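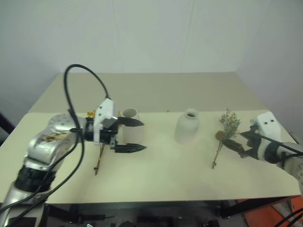 Dried flower task, two arms, one table.

Stulent Robotics User Group
Minutes of the working practice meeting, May 2, 2019
Porville site, upstairs meeting room

Present: Helmi Lappalainen (chair), Radymyr Maksymiv, Serpil Güneş, Recep Yalçınkaya (minutes)
Apologies: İlker Oral

3 comments | 5 shares

1. Minutes of the April meeting

Accepted with one change. Under item 4, "Tokgöz cell" should read "Ivano cell". Recep has corrected the shared copy.

2. Shared work area on two-arm tables

Radymyr asked for a clear rule on when both arms may be inside the middle zone of the table. The present wording, "one arm at a time where practical", is read differently by each shift. On the flower task both grippers have to come near the vases, and operators have been making their own decisions.

Serpil did not want a full ban. The handover steps can't be done with one arm parked. Helmi agreed but said the second arm should be moving only if the operator has called it out loud.

Agreed wording: "Both arms may be in the middle zone together. Only one may move at a time unless the written task sheet says otherwise. The operator calls the change of arm."

Speed in the middle zone was set at 250 mm per second in the draft. Radymyr thinks this is too fast near glass and ceramic. Left open until he has tried lower settings on the Ivano cell.

3. Cables

The cable on the gripper end needs enough slack for the wrist to turn, and the loop can stand well above the housing. Serpil reported one case in April where a loop caught on a tall item during a reach across the table. No damage.

Agreed: before the first run of a shift, the operator takes each arm through its full reach by hand control and watches the loop the whole way. Tall items go on the table after this check. Cable ties are not to be moved by operators. Report it and leave the arm stopped.
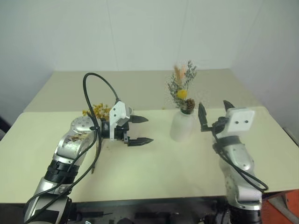
4. Loose material on the table

Dried stems and blossoms shed. Bits left on the board can end up under a vase or between the fingers. Recep read out the cleaning line from the current sheet, which says only "keep tidy".

Agreed: wipe the board and check the finger tips every 2 hours and at each change of task. Both arms stopped and the enable switch released before anyone reaches in. A brush is to be kept at each table. No compressed air, as it blows the pieces down into the equipment below.

Helmi asked whether scuffs on the arm covers need to be logged. Recep said surface marks no, cracks or loose covers yes. This will go in the sheet.

5. Run log

The log now has 3,063 entries. Of the last 600, Serpil found 7 with no operator initials. She will speak to the shifts concerned. Entries without initials will not be counted from now on.

6. Any other business

İlker sent a note asking for the stop button check to be moved to the top of the start-up sheet. Agreed without discussion.

Radymyr asked who keeps the spare gripper fingers. They are in the Tokgöz cabinet, second drawer. Key from Recep.

Actions
- Radymyr: try lower middle zone speeds, report at next meeting
- Serpil: missing initials
- Recep: new wording for items 2, 3 and 4, and the start-up sheet, to all by email
- Helmi: order brushes

Next meeting: date to be sent out by Helmi.

We use cookies to remember your settings. Accept | Manage
Contact the group | © 2019 Stulent Robotics User Group | Back to top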